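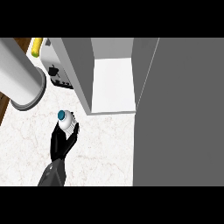
The first thing the owner of Prodelville Ponds and Paving wants to talk about is drains. We have barely sat down at the site table, it's half past seven in the morning, and she has already drawn three arrows on the back of a delivery slip to show me where rain goes when it leaves a patio.

"Everybody picks the stone first," she says. "I love stone! I could talk about stone all day. But water gets there before you do, every time, and it doesn't care what colour you chose."

She has been building backyards for 19 years, the last few of them mostly ponds and the paths that lead to them. Her crew is small and her yard, out behind the Urkunov gravel pit, is stacked with flagstone on edge like books. She started out mowing. A customer asked if she could dig a small pond, she said yes without knowing how, and she spent that winter reading everything the library had on liners.

"It leaked," she says, laughing. "I dug it out again in spring, and there was one root, about as thick as a pencil, right through the liner. I hadn't put any underlay down. Now I put underlay under everything. I'd put it under my own bed."

The job she is proudest of just now is the Wanigasekara garden, a long, narrow lot that drops away from the house toward a creek. The family wanted a pond they could see from the kitchen, with a dry path around it for a grandmother who uses a walker. That meant a gentle slope the whole way, no steps, and a surface that wouldn't get slick. It took 3649 pavers, a number she knows because she had to reorder near the end and was 2 pallets short on her first guess.

"I got cocky with the curve," she says. "Curves eat pavers. You're cutting at both edges, and the little wedges are no good for anything else. I've got a bucket of them if you'd like one."

I ask about the pond itself. It holds 1000 gallons, with a shelf along one side for marsh marigold and blue flag iris, and a deeper end so the fish have somewhere to go when the top freezes. The pump is a Vinus, which she likes for the plain reason that she can take it apart with cold hands. She wouldn't put fish in during the first weeks, and she tells people to expect green water for a while.

"They phone me in June and say it's pea soup. I say, great, it's supposed to be! Wait for the lilies to fill in. Give it some shade. Please don't pour anything in it."

What about people who want to do it themselves? She lights up at that. She thinks more of them should try, starting with a half barrel on a balcony if that's the space they have. For anything bigger she'd have them lay a garden hose on the grass in the shape of the pond, leave it for a week and look at it from every window.

"They always make it bigger," she says. "Always. I've never once had somebody move the hose in."

Her next project is a rain garden at the bottom of her own driveway, where the neighbours' runoff has been collecting — she has been meaning to get to it for years. The sedges are already in pots by the gate, waiting for her to finish the digging.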